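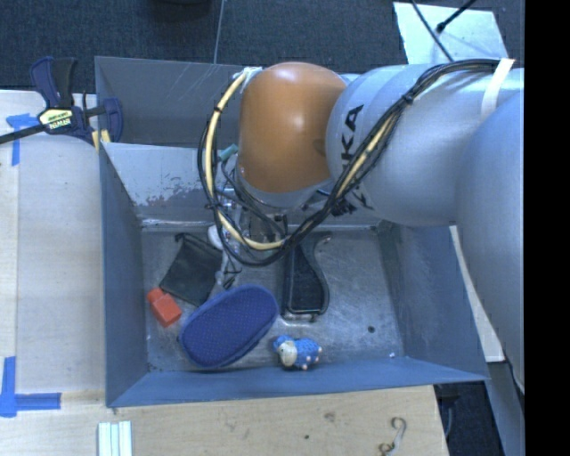
Fig. 7.1 Bin cell at Guscombe, arm over the bin, five objects on the floor of it.

Chapter 7
Learning to Grasp From Many Tries

7.0 Before you start

You need Chapter 4 (camera to robot transforms) and the first half of Chapter 6. The math is light. If you skipped the section on logistic loss, go back, ten minutes, it comes up on almost every page from here.

Keep Fig. 7.1 handy. We come back to it in 7.2 and again in the exercises.

7.1 The problem

Chapter 6 planned grasps from geometry. Known shape, known pose, friction cone, pick two contact points, done. Works fine for machined parts. Works badly for a pouch.

Look at what is in the bin. A dark fabric pouch, a large oval case with a seam around its edge, a small toy animal that looks knitted, a black curved plastic piece, a little orange-red block. Try writing down a model for each. The block, sure. The case, probably, if you treat it as rigid. The pouch has no one shape to write down, and the toy gives when you press on it, by an amount you would have to measure.

So we drop the model. Question for this chapter: given an image of the bin and a proposed gripper motion, what is the probability that the motion ends with something held? Call that number the grasp score. Learn it from tries. Then, at run time, propose many motions and take the one that scores highest.

That is the whole method. The rest is details, and the details are where most student projects go wrong.

7.2 What one try looks like

A try has four parts.

Observe. Take an image with the arm out of the way, if the cell allows it. If not, take it anyway and let the network see the arm. Both have been used and they need different training sets, so do not mix them.

Propose. Sample candidate motions. Each is a position in the bin, a height and a wrist angle. In the Guscombe runs we used 16 candidates per step, refit a Gaussian to the best few, sampled again. 2 rounds. More rounds helped a little in simulation and not measurably on the arm.

Move. Go to the chosen pose, close the fingers, lift.

Label. Did it hold something? One bit. See 7.4, this is harder then it sounds.

Then drop the object back in the bin and start over. Dropping is useful. It reshuffles the contents so the next image is different, and the cell can run without a person placing things. The sloped walls help too, objects tend to slide back toward the floor and don't stay up against the rim.

Walls bring their own trouble. The case in Fig. 7.1 lies toward the front of the bin and so does the toy. A finger that has to go between an object and a wall needs clearance, and a candidate without it should be thrown out before scoring. We did this with a plain box check. Crude, but it costs nothing.

7.3 Notation

I the image
a the candidate motion (x, y, z, wrist angle)
y the label, 1 for held, 0 for not
g(I, a) the predicted grasp score, between 0 and 1

Loss is cross entropy between g and y, averaged over tries. Nothing new. Note that g is trained only on motions the robot made. It has never been told anything about the motions it passed over. Hold on to this, section 7.6 is all about it.

7.4 Labels

Three common ways to get y.

Finger gap. After closing, read the finger position. Fully closed means nothing there. Fails for thin things: a fold of cloth can read as zero.

Image difference. One picture before the drop, one after. If the bin changed, something was held. Slower. Fooled by lighting, and by an object that rolls on its own.

Weight. Wrist force before and after lift. Good on heavy items, poor on light ones, and cables pulling on the wrist add an offset that changes with pose. Route the cables before you collect, not after. If you re-route them halfway, redo the offsets for every pose.

We used finger gap first and image difference as a backup when the gap was small. Of 581 tries in the first Guscombe set, 49 had the two signals disagree. Those were checked by hand. Most were the pouch.

Lesson for your own project: check the disagreements by object, not just in total. A label error rate that looks small overall can sit almost entirely on one item, and then the network learns that this item can't be picked.

7.5 A first result, and how to read it

The Diltow baseline picks the highest point in the bin and goes straight down. No learning. Students laugh at it and then it beats their first network. On separated objects it is a strong baseline, becuase the highest point of a compact thing is often near its middle. It is much weaker on the curved plastic piece, where the high point can be out at one end, and on anything flat.

The learned score overtook it on our test set only after the second round of collection, when the tries were chosen by the network itself and not at random. Random tries mostly miss. A set that is nearly all zeros teaches the network to say zero. Three things to ask of any number you report:

Were the test objects seen in training?
Was the bin refilled between tries or emptied as it went?
Who or what decided the label?

Emptying as you go makes the last few picks the hard ones. Refilling hides them. Report which. Papers that leave this out can't be compared with anything.

7.6 Where the chapter goes

Sections 7.7 and 7.8 cover the network and the sampler. 7.9 deals with the gap from 7.3, motions never tried, and gives the Farouk correction, a reweighting of tries by how likely the sampler was to pick them. 7.10 moves a trained score to a second cell, Grinmont, with a different bin and camera height, and shows how much of it survives. Not all of it.

Warm-up exercises

1. Using Fig. 7.1, choose two objects and sketch a wrist angle for each. State what you assumed about stiffness.

2. The box check in 7.2 rejects candidates close to a wall. Describe an arrangement of objects where it rejects every good grasp. Suggest a fix that does not need a model of the objects.

3. Suppose finger gap gives a false zero on one in five held pouches and is right on everything else. How does this bias g for the pouch? Does collecting more tries help?

4. Write the highest point baseline in pseudocode. Ten lines or fewer.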